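# The Cable Comes First

On the May morning I visited, Zane Urbonaitė had not touched the software at all. She had a hex key in one hand and a flashlight in her teeth, and she was looking at a cable.

The two-armed robot she looks after for Inmont is sold as a machine that can set a table. The company's brochure gives the installation time as "under a day." Urbonaitė keeps a notebook, and her notebook says otherwise. It lists 113 separate adjustments since the arms arrived, most of them to the grippers, and the one she was making when I walked in would be another.

"They count from when the power goes on," she said. "I count from when I stop swearing at it."

Her routine starts at the wrist. The cable that feeds each gripper has to hang with enough slack for the joint to turn, but too much slack and it drags across whatever the arm is reaching over. She checks the connector, snugs its bolt, and rolls the joint through its range by hand with the motors off. Then she does the other side. After that she opens and closes each gripper 100 times, listening. I heard clicking. She heard a finger that was closing a hair late, and backed it off a quarter turn.

Only then does the tableware come out. Plate, bowl, spoon and fork, all of it bare metal, which is a rotten choice if you want things easy. Polished metal throws reflections that confuse the cameras, and a fork handle gives a gripper very little to hold.

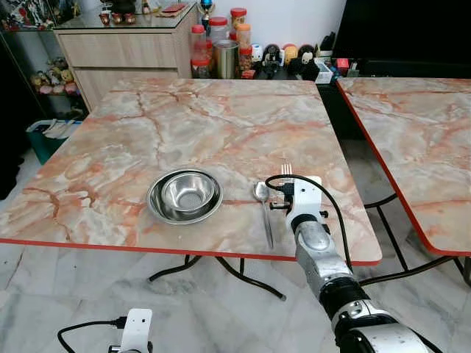
The fork is what eats the hours. Grip it too softly and it rotates under its own weight; grip it hard and the finger pads wear down. Urbonaitė replaces the pads every Friday, whether they look worn or not. A bag of five costs less than lunch, she told me, but the work of seating them and running the calibration again takes up most of an afternoon. I could not find that afternoon anywhere in the brochure.

Mal-soon Sung, who buys equipment for Landau and has been weighing up the Inmont system against one from Verus, had asked both firms the same question: who does the upkeep, and how often? One sent her a video. The other sent a longer video.

"I've seen both arms work beautifully," Sung said. "I've never seen either one on a Monday."

I pressed Inmont on its claim of 100 place settings without human help. A spokesman said the figure was accurate under "prepared conditions." When I read that line to Urbonaitė she wiped the gripper with a cloth and pointed at herself.

She doesn't think the machine is a fraud, and after a morning beside it neither do I. But it takes over two hours to get ready, by a skilled person who is paid for her time - and I can set a table in a minute.

She was writing in the notebook again when I left. The left cable still had a bit too much slack, and she wanted to move the clip before lunch.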